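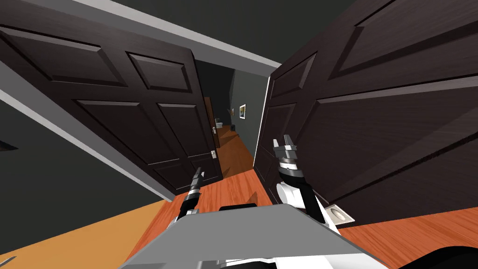
*The hallway doors, as the robot meets them. Simulator view, both arms out.*

# Frequently Asked Questions

**Pidley Robotics Club, Door Project**

Last updated May 15, 2021

### What does the club do?

We are teaching a two-armed robot to open doors in a simulated house. Last year's members picked the subject after a long meeting at which someone pointed out that every other idea on the whiteboard began with the robot entering a room.

### Is there a real robot?

Not one of ours. Everything happens in the simulator, on the club computers or on your own laptop if it has the stamina. The simulated robot is called Cleva. The name was chosen before she had attempted anything.

### Do I need to know how to program?

No. You need to be able to open a file, change a number, and write down which number you changed. That last skill is rarer than you'd think. If you have done some Python you'll get to the interesting parts sooner, and people will start asking you questions in your second week, whether or not you know the answers.

### When and where do you meet?

Saturdays at 9 in the upstairs computer room at the Pidley library. The front entrance is locked at that hour, so use the side door by the bike racks and push hard. Yes, we've heard the remark you're about to make.

### What does it cost?

Membership is $8 a month, and it covers the shared server. Snacks are separate and run on an honor system that has produced a surplus of raisins.

### Why doors? I open doors all day.

So do we, and it has made us poor teachers. Try writing out what your hand does at a lever handle, including the part where you step back to keep the door from hitting your feet. Most new members get to step two and discover they've left out the arm.

### Why is the camera view so crooked?

Our viewer keeps whatever angle you last dragged it to, and people like to get in close to see the fingers. If you can't read the view, press R to reset it. Please don't reset somebody else's window while they're debugging. Feelings were hurt in February.

### What is the hardest part of the task?

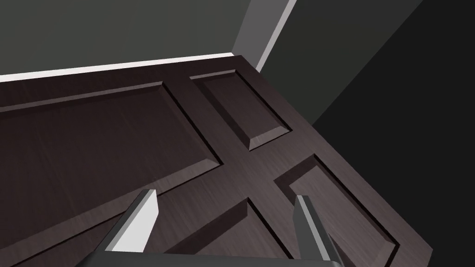 Contact is where most of our hours go. Getting an arm near a door is a first-month exercise, and deciding how firmly to touch it, at which spot and in what direction, can eat a whole season. Panel doors add their own trouble. The fingers may be aimed at a flat rail or at one of the beveled edges, and a push that behaves well on the flat can slide on a slope. We ask everyone to pick a contact point on the plain wood between the raised panels and to say in their notes which stretch they meant. "The brown part" has been submitted as an answer. On this door that narrows it down very little.

### Can I use an easier door?

For your first two sessions, yes. The practice door is a flat slab with no panels, and it forgives nearly everything. After that you join the rest of us at the double doors.

### How is a run scored?

A run passes if the robot opens the door far enough to get her body through and then goes through. Touching the frame costs points. Going through without opening the door first was briefly possible, thanks to a collision setting, and the member who found it would like it known that the run was very fast. It didn't count.

### How many tries has this taken?

Our log stood at 1245 runs when we last tidied it. We don't publish the number that passed. You may ask at a meeting, where we will offer you a raisin and talk about the learning curve.

### Do you compete?

We enter the Yousafzai Challenge, a student event for simulated household tasks. Each team gets a house it hasn't seen before and a short list of chores. Last time our team placed in the middle of the table, one spot behind the Clorarau club, who are nice people and have never once mentioned it in an email without a smiley face.

### What computer do I need?

Anything that can run a recent game at low settings will manage. Our oldest club machine sits in a case from 1997 with newer parts inside, and it does fine as long as you leave the side panel off. If your laptop gets hot, turn the shadows down before you turn down the physics. Members who do it the other way around end up with beautiful lighting and a door that swings like a wet towel.

### Can parents stay and watch?

You're welcome to. Bring a book. A good morning's progress may look like a gray finger near a brown door, followed by the same finger slightly nearer, and applause.

### My code worked at home and fails at the club. Why?

Check that you have the current house file. Then check your units. Then check the house file again, properly this time.

### How do I join?

Come to any Saturday meeting and stay for the first hour. If you still want to join after that, the sign-up sheet is on the clipboard next to the printer. There's no pen. Bring a pen.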